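Cosov peg board review: a good board, and one fault that gave us a fright

By Sadia Baloch
July | 4 min read | 59 shares | 20 comments

I've been putting off writing this one up, mostly because I wanted to be fair to Cosov, who make the board, and also because I was still a bit cross. But people keep asking me whether it's worth getting for hand work, so let's have it!

The short version is that I like it, I'd buy it again, and I'd want a big red stop button within arm's reach before I let two robot hands anywhere near it. We use ours on the two-armed robot, on a black table with a black curtain behind, and the pegs are all blue.

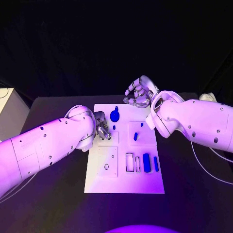
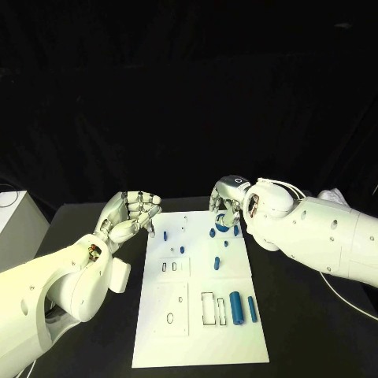
The Cosov board under both hands, blue pegs out.

So, the good bits first. The raised plates with different cutouts are a lovely idea. There are round holes, ovals and slots, and the difficulty varies a lot more than I expected when I opened the box. The fat cylinder is easy enough that you can get a new grasp routine going in a morning and feel pleased with yourself (I did, briefly). The little pegs are horrible. I mean that as praise - they make the fingers do proper work, and if your fingertip calibration has drifted you'll find out very quickly.

The blue on white is a treat for the vision side too. Zubaida Ghumman set up our detection and hardly had to touch the thresholds, even when we turned the lights purple for a lighting test.

Now the part that went wrong.

The slots on this board have a fairly tight fit, and there's no give in the plates at all. That's fine when a peg goes in straight. One afternoon we had the right hand pushing a piece down into a slot and it went in at a slant and wedged. Our insertion routine is supposed to notice the extra force, back off and try again. It noticed nothing. The force limit had been saved under the old hand profile, and when we swapped profiles the new one loaded with the limit blank. Blank, to our controller, means no limit. I know. I've had words with myself about it.

So the arm carried on pushing. The board is a light thing, and instead of the peg going down, the whole board shot forward across the table and the far edge tipped up. Then the left hand, which was waiting politely over the other corner, got hit from below by a board it didn't know had moved. Its controller read that as a contact it hadn't planned for and tried to correct, so now we had two arms arguing over one board, and Asif Afridi had just begun to reach in to straighten it.

He pulled his hand back in time and I hit the stop. He's fine, and was much calmer than I was. But I keep going over how natural it felt to him to reach in, and I'd have done exactly the same. It was a piece of kit sliding off a table and you grab for it, don't you?

When we'd all had a cup of tea we found one finger joint on the left hand had gone stiff, and the slot plate had a chipped corner. Preben Skov had the finger apart that evening and it was a bent pin, so we got off lightly.

How much of this is Cosov's fault? The force limit was ours, completely. What I do hold against them is that the board ships with nothing to hold it down. It has no bolt holes and no clamps, and the feet are smooth plastic that skates on any hard table. The leaflet says to "place on a level surface" and leaves it there. I wrote to them and Melina Karagiannis from their support desk wrote back, very nice about it, and offered us a clamp set that they sell separately under the Rirenico name. It works well. I just think it should be in the box!

What we've changed since, in case it's useful:

The controller now refuses to start if any force limit is blank. The clamps go on before the arms are powered, and there are four of them, one to a corner. If anything moves that shouldn't, whoever's nearest the button presses it and all hands stay out until both arms have gone limp. And we've moved the stop button from the end of the bench (silly place) to a post you can reach standing or sitting.

We did try the Dogar board before this one, and I know some of you have asked how they compare. It's heavier, so it would have slid less, but the pegs are all much the same size and we were bored with it after a fortnight. For variety I'd still go with Cosov.

Replacement plates are easy to get, by the way. We ordered ours through Tamasport and the slot plate came on its own in a padded envelope, with no need to buy the whole set again.

Four stars out of five, with the missing one for the clamps. If you've already got this board and it's sitting loose on your table, please go and fix it down before your next run.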